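# Paint Wear on Steel Storage Bins

Group members: Musa Dauda, Valtteri Mäkelä, Kavinda Wanigasekara

## Background

Our school workshop in Olusville keeps scrap and small parts in painted steel bins. Most of them were repainted in February, and several already had bare spots by the end of the term. We wanted to find out if surface preparation makes a difference to how long the paint stays on.

## Method

We cut 13 test plates from the same sheet of mild steel. Four were only wiped with solvent, four were sanded with 140 grit paper, and four with 220 grit. The last plate was left unpainted so we could watch how fast it rusted. All painted plates got one coat of primer and two coats of gray enamel, and dried for two nights on the rack.

For the wear test we used a tumbling drum that Jenő Kiss had built for an earlier class. Each plate was bolted to the inside wall and the drum was run for 3000 turns with a load of steel nuts. We checked the plates at the halfway point and again at the end.
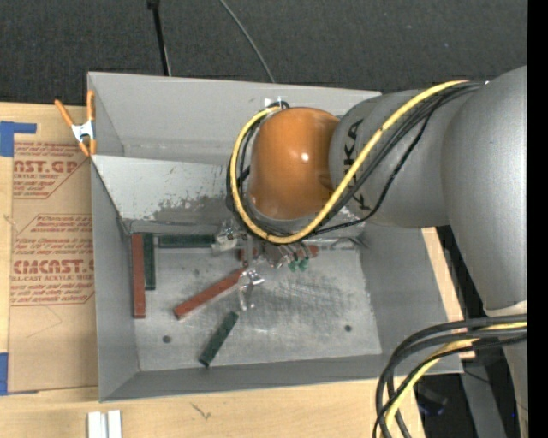
*Figure 1. Gray metal bin with a dark, irregular patch low on the slanted panel.*

## Results

The solvent-only plates did worst. Paint came off in flakes, starting at the bolt holes, and two of them were bare along one whole edge. The 140 grit plates kept their paint best - we found scratches but no flaking. The 220 grit plates were in between, with small chips near the corners.

One of the 220 grit plates came loose partway through and had to be bolted back on, so its result is marked with a star in the table at the end of our lab book.

## What we would change

Sanding was done by hand and Kavinda pressed harder than the rest of us. Next time one person should prepare all the plates. We would also like to try powder coating, but the shop in Pretesberg had a long wait.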